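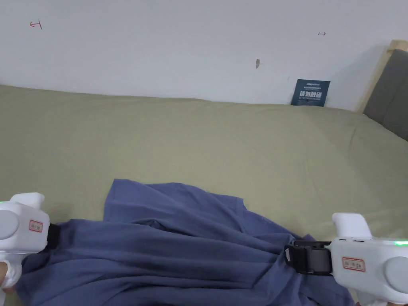
Cadovine Opens a Second Wash-and-Fold Shop in Nonthorpe, and Pickup Comes With It

Home Services Prices News Contact

Filed under: Company News, Laundry & Home

June 23, 2023 | By the owner, Cadovine

NONTHORPE — I've been wanting to write this one for a long time, so forgive me if I run on a little. Cadovine, my wash-and-fold laundry, is opening its second shop, on the Nonthorpe side of the river, and we're starting home pickup the same morning!

If you've used our first shop you know how it works. You drop off a bag, we wash it, we fold it, you come back for it the next day. Pickup works the same way except you get to stay home. You fill one of our new Cirus bags (they hold what a big family hamper holds, and yes, they zip), leave it by the door before 8 in the morning, and it comes back to you the following evening. Pickup is free on any order over 500 ounces of laundry, which I know is an odd way to say it, but our scale reads in ounces and I'm not replacing a good scale.

The soap is changing too. Both shops are moving over to Valcárcel, a small-batch liquid with no added scent. I tried it at home on my own sheets for months before I said a word to the staff — they would have teased me. If you like your things to smell of lavender, just write it on the ticket and we'll add the old rinse at no charge.
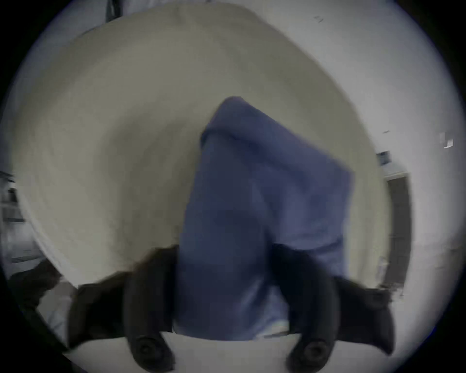 Folded blue cloth.

A word on folding, because it's what people ask me about the most. T-shirts go in thirds and then in half. Towels go in thirds the long way so the edge faces out on the shelf. Fitted sheets we fold flat, corners tucked into corners, and you're welcome to come in and learn how. I'll be teaching a free evening class in the new shop once a month through November. There are 80 places altogether, and you can sign up at the counter or by phone. Bring a sheet from home if you'd like to practice on your own!

We're also taking alterations again, hems and buttons only for now. Zippers I'm still thinking about. I've got a sewing machine that hates them and so do I, a bit.
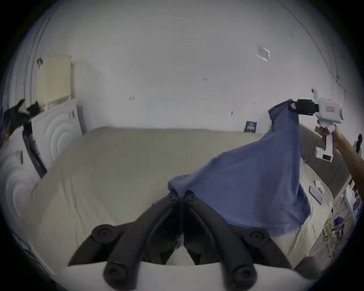
Anqi Lei says the pickup is what won her over: "I used to lose a whole evening to towels and sheets. Now I put the bag out and go for a swim, and the stack I get back fits right in my closet."

Prices at the new shop match the old one, and punch cards are good at both. Gift cards too, even the old paper ones with the coffee stains on them. For pickup routes, class sign-ups or press questions, call the shop and ask for me — I'm usually in the back by the dryers, so let it ring.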